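Late evening, November. Notes before I forget the order of things.

The Plirkmont council sat until the agenda ran out. Item 4, the kiosk bylaw, took most of the session. The draft caps street kiosks at 300 square feet and moves the permit fee to 200 dollars. Gelatari objected in writing. Their counter on the square measures over the cap if the awning counts as floor area, and the draft does not define floor area.

I asked for the definition to be fixed before the vote. The clerk read out the Badholm text, which excludes anything without a wall. Adopted as an amendment by show of hands. My motion to delay the fee failed. I had expected that and did not ask for a recorded vote.

Fifty-three letters came in on the bus shelter. I have read all of them. Most concern the Benítez Street stop and the drain in front of it, so I will forward those to public works and answer the rest myself.

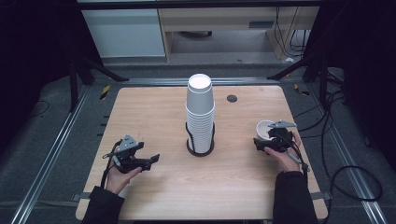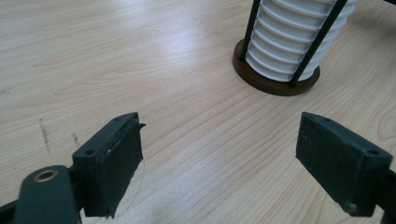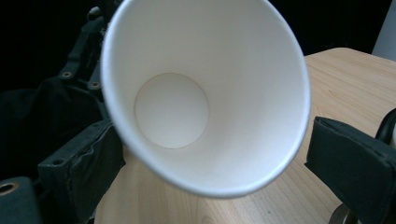 ## To carry over

- Item 7 (parking minutes) was deferred again. The minutes still list the wrong lot.
- Get the amended bylaw text from the clerk and check the numbering. Section 3 now has two paragraphs marked (b).
- Reply to Gelatari with the new definition. Keep it to one page.
- The microphone at my seat drops out when the one next to it is on. Report it.

Home after ten. Soup, then the first batch of replies. The budget annex is still unread.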